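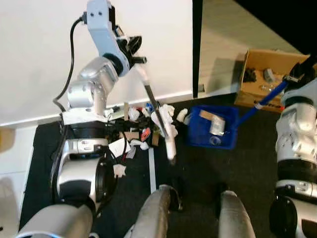
Laminate or no laminate?

I get this question at the counter more than any other, and my answer has changed over the years, so I figured it deserved a spot in the February newsletter.

When I started at Merkholm I laminated everything. Banners, yard signs, window graphics, a birthday decal for my nephew's toy box. I'd been burned once on a set of truck door graphics that faded down to a sad salmon color in two summers, and after that I ran every single print through the laminator like it was a religion. Then Petronella Oosthuizen took over our ordering, looked at what we were spending on film, and came to have a little talk with me (she brought coffee, so I knew it was serious).

So now we sort jobs by how long they have to last and who's going to be touching them.

If your sign is going up for a weekend sale or a school fundraiser, skip it. A coroplast yard sign will get bent, run over or borrowed by the neighbors long before the ink gives up. Same goes for paper posters and most indoor wall prints that are up out of reach. You're paying extra for years you won't use.

Vehicles are another story. Anything that goes through a car wash, gets fuel splashed on it, or sits in the sun all day in a parking lot needs a laminate, and it needs to be a cast laminate over a cast vinyl. Please don't let anybody talk you into mixing a cheap calendered film with a good cast vinyl! The two shrink differently, and you end up with edges that lift and curl, usually right around the door handles. We redid a full van last fall for Heriberto Ayala, who runs the Flores delivery route, and his old wrap had been done exactly that way by another shop. Brayan Restrepo spent most of a day peeling it off in pieces about the size of a playing card. He's still mad about it.

Floor graphics always get laminated, no exceptions, and with the textured slip-rated kind. I will turn down the job otherwise. Countertop and tabletop graphics too, if people are going to wipe them with spray cleaner.

Storefront windows are where I go back and forth. If the print is on the inside of the glass, facing out, the window is already doing a lot of the protecting and I'd usually leave it bare. On the outside I'd laminate anything with a photo or a gradient in it. Plain cut lettering doesn't need it, because the color goes all the way through the vinyl and there's no ink to scuff.

Gloss or matte? Gloss makes colors pop and is easier to keep clean. Matte hides fingerprints and small scratches and reads better under bright lights, so I push it for trade show panels and menu boards. Yaneth Bermúdez at Dasten ordered 12 panels in gloss once, set them up under the spotlights and couldn't read a word on them from the aisle. We reprinted in matte and she hasn't looked back.

One more thing, on timing. Fresh solvent prints have to sit and gas out before we can cover them, a full day at the very least and longer if there's heavy dark color. When you call at 4:00 wanting a laminated decal by closing, that's why I make that noise. Leave us a couple of days and everybody's happier, including your decal.

Through the end of the month we're knocking 12 percent off laminating on any order over 40 square feet. Ask for Yhon Agudelo or me when you call and have your rough measurements handy. Photos of the vehicle or window help too, even lousy phone ones.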